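Budget for the bench before you budget for the arm

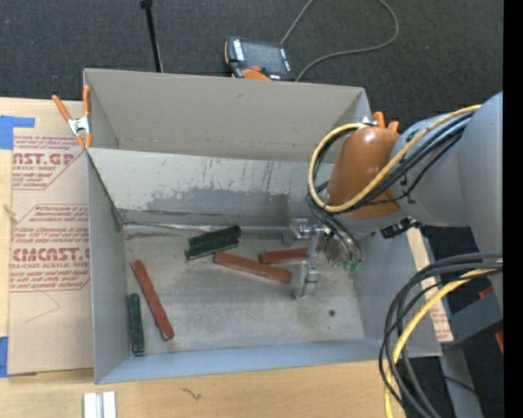
Volume 15, page 90

When a firm decides to buy its first robot arm, the purchase order usually has one line that everyone reads and several that get guessed at on the last afternoon. I have helped with enough of these orders to think the habit does real damage. The arm has a catalogue price. The bench does not, and so the bench gets whatever is left.

Bin picking shows it well. Six blocks, three green and three red, lie at odd angles on the floor of a grey bin, and two of the green ones are touching. A buyer looks at that job and prices an arm and a gripper. Then come the clamps at the edges of the bin, the cables that have to travel with the joint, the thin tubes with green fittings down at the gripper, the handheld controller, and the sheet material on the table. All of it is cheap compared with the arm. Very little of it appears in the first draft of a budget.

At Brometholm we put £4,000 against "sundries" in the first year and had spent it before the end of January. Most went on cable, fittings and spare gripper fingers. The arm itself then sat for several weeks while a request for more money went up to Horkham and came back down again. Gaétan Morin, who ran the workshop, worked out that the delay had cost us more in wages than the parts would have cost in the first place. He was annoyed about it for the rest of the year and I think he had a right to be.

The usual defence is that small items can be bought as they are needed. That works in a place where the person at the bench can place an order. In many firms that person can't, and each clamp needs the same signature as a lathe. Ovidiu Vasiliu at Zarncombe got round this with a running account for the cell, topped up each quarter, with receipts checked afterwards. The accounts office disliked it at first. It has stayed in place through two changes of manager.

I would also spend less on the first bin. People want the finished fixture straight away, machined to a drawing, before anyone has tried picking a part out of a corner. A plain bin held with clamps can be shifted in a minute. A bin that gets scratched and marked is no loss. Leave the proper fixture for the second year and carry the money over, if your rules let you carry money over. If they don't, that is worth an argument of its own.

Hours need a line as well. Our plan for the Jeon cell allowed 15 hours for setting up and it took 90. None of the extra was spent on anything unusual. It went on routing cable, moving the bin, and teaching positions again after the bin had moved.

So my advice to anyone drawing up a plan now is to write the bench list first, with prices, and get it agreed along with the arm. If the total is too high, buy a smaller arm.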